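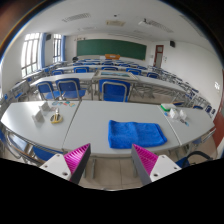

Vovov Hand-Held Gripper — Setup, Care and Replacement Parts

The Vovov is a two-finger gripper tool with an on-board camera, operated by hand at table height. It is supplied assembled. The finger pads, edge strips and brackets are wear parts and can be changed by the user. The camera housing and the trigger linkage are not user-serviceable and should be returned to the Vultside workshop if they need attention.

What is in the case

Gripper body with camera fitted
Finger brackets, white, left and right
Ribbed pads, magenta, fitted
Edge strips, dark gray, fitted
Spare pad set
Hex key and thread marker
Moon charging base

Brackets are handed. The left and right parts look alike from the outer face, but the fastener pattern is mirrored and a bracket fitted to the wrong side will hold the pad out of parallel. The side letter is molded on the inner face, under the pad, and can only be read with the pad off.

Before first use

Charge the body on the Moon base until the light is steady. Open the fingers fully and check that both stop at the same distance from the center line. If one finger stops short, loosen the stop screw on that side by a quarter turn and try again. Close the fingers with nothing between them. The pads should meet along their full length. A gap at the tip means the bracket screws were tightened unevenly. Back all of them off, close the fingers lightly, and tighten from the base toward the tip.

Start Prondex and run the zero routine with the fingers open, then closed. The routine stores both positions. It must be run again after any pad or bracket change, even if the new part is identical to the old one.

Working position

Set the tool up over a table with the objects spread out and the rest of the top left clear. Both fingertips must be in the camera view when the fingers are wide apart. If the tips drop out of view, the camera tilt has moved and the body should go back to Vultside. Soft items such as a folded towel are picked up by a raised fold or an edge. Small flat pieces should be approached with the tips square to the tabletop, at low closing force. Avoid dragging the tips across a seam between tables — this is the most common cause of torn edge strips.

Cleaning

Wipe the pads with a damp lint-free cloth at the end of each session. Work along the ribs. Do not use alcohol or acetone on the pads. Alcohol may be used on the brackets with the pads removed. Clean the lens with a dry optical cloth only.

Changing the pads

Replace the pads when the ribs are worn flat at the tip, or after 112 hours of logged closing time, whichever comes first. Change both pads together.

1. Switch the body off and take it off the charging base.
2. Peel the edge strip back from the tip end.
3. Slide the pad toward the tip until it clears the bracket.
4. Remove old adhesive with the plastic scraper. Metal tools will mark the bracket.
5. Slide the new pad in from the tip end and press the edge strip down over it.
6. Leave the fingers closed overnight, then zero in Prondex.

Faults

Object slips at full force: pads dirty or glazed. Clean first, then replace.
Closed position drifts during a session: loose bracket screw. Mark the threads after tightening.
Fingers click when opening: linkage wear. Return to workshop.

Ordering

Pad sets ship in pairs with edge strips included. Brackets are sold singly; state left or right. The current pad set, part 76, replaces the earlier smooth type and fits all bodies. Bodies returned by Thursday go on the bench the following week. The workshop is closed for inventory for part of May.

Parts and orders: Godelieve Claeys
Repairs and calibration: Sulastri Pattinasarany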